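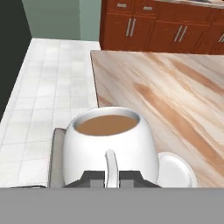 *The simulated kitchen from the open day, with the gripper on the handle of the coffee mug.*

"Try the mug," Lama Karam tells everyone who sits down at her screen. "You'll want to go for the saucer. Go for the mug."

I went for the mug. I knocked it over, reset the kitchen with a key press, and knocked it over again. Behind me a boy of maybe ten was waiting with the patience of somebody who already knew he'd do better. (He did.)

This was the March open day at Gresel, the robotics workshop in Drirkerton, and I'd come mainly to talk to Karam, who builds the practice kitchens that the arms learn in before anyone lets them near real crockery. I ended up staying the whole afternoon, and I'd have stayed longer if they hadn't started stacking the chairs.

Karam came to this from drawing buildings. She spent 7 years making computer views of apartments for De Graaf, the kind that buyers look at before there's a front door to walk through, and she still talks about rooms first and robots second.

"People ask me about the arm and I want to tell them about the floor tiles," she said, laughing. "I spent ages on the tiles. Small white ones, with a very faint grout. My mother had a floor like that. Then there's the marble pattern on the counter, and the cherry cabinets. Stijn says the robot doesn't care about the cabinets. I say it has to learn to look past them, so they'd better be there."

Stijn Koster, at the next table, heard his name and rolled his chair over. He writes the part that decides how the fingers should close, and the two of them have clearly had the cabinet argument before.

"I do say that," he said. "And then she changed the cabinets from gray to red-brown one evening and the next morning my grasping got worse. So she won. I bought the cake."

I asked why a mug, of all things. There's a bowl in the kitchens too, and a spoon, and a box of crackers that Karam isn't happy with yet.

"A mug gives you choices," Koster said. "You can pinch the rim. You can squeeze the whole body, if your gripper opens wide enough. Or you can take it by the handle, with one finger on each side, and that's the one I love. There's hardly any room. You have to come in at the right height and the right angle, and then you have to keep the thing level, because there's coffee in it."

The coffee, I should say, looks a bit like paint, flat and light brown all the way across. I mentioned this as kindly as I could.

"It's terrible coffee!" Karam said. "It doesn't move. You can tip the mug and it just stays there, like a lid. We check the tilt with a number instead. Real liquid would slow everything down, and I want people to be able to sit here and play."

Playing is what they did. The line at her table never got shorter than four or five people while I was there. You steer with two small joysticks, one for where the gripper goes and one for how it turns, and a trigger closes the fingers. What you see on the screen is the view from just behind the gripper, so its gray body fills the bottom of the picture and the fingers stick out ahead of you. It takes some getting used to. I kept leaning to the left to see around it, and so did the woman after me, and so did her husband, who had told her not to.

The best part came later in the afternoon, when Wim Declercq rolled out the real arm. Declercq runs the hardware side and has a lovely dry way with a crowd. He put an empty mug on a real counter, told us to stand behind the yellow tape, and let the arm work from what it had practiced in Karam's kitchen. It missed the first time, stopped, backed off and came in again slightly lower. The mug went up and the whole room cheered. I cheered too. I've watched a good many machines pick up a good many things, and I don't remember cheering before.

"The first miss is useful to me," Declercq told me afterward, wiping down the counter. "It saw that it wasn't holding anything and it tried again. A year ago it would have carried thin air over to the sink, very proudly, and put it down."

How many mugs had they broken getting there? He called across to Karam, who called back, "2 this winter!" The winter before, they agreed, had been 70, and most of those came from a box of seconds that Veerle Willems, who has the pottery next door, had let them have for nothing. She was there as well, drinking tea.

"I made them to be used," Willems said. "I didn't specify by whom."

Before I left I asked Karam what she's building next. A bathroom, she said, with a shelf that's too narrow and a shower curtain that gets in the way. Curtains are hard, and she's been looking forward to one for ages. She had the first version on her laptop, a sink and one wall and no ceiling yet, and she turned it round and round for me until somebody came over and asked if they could have another go with the mug.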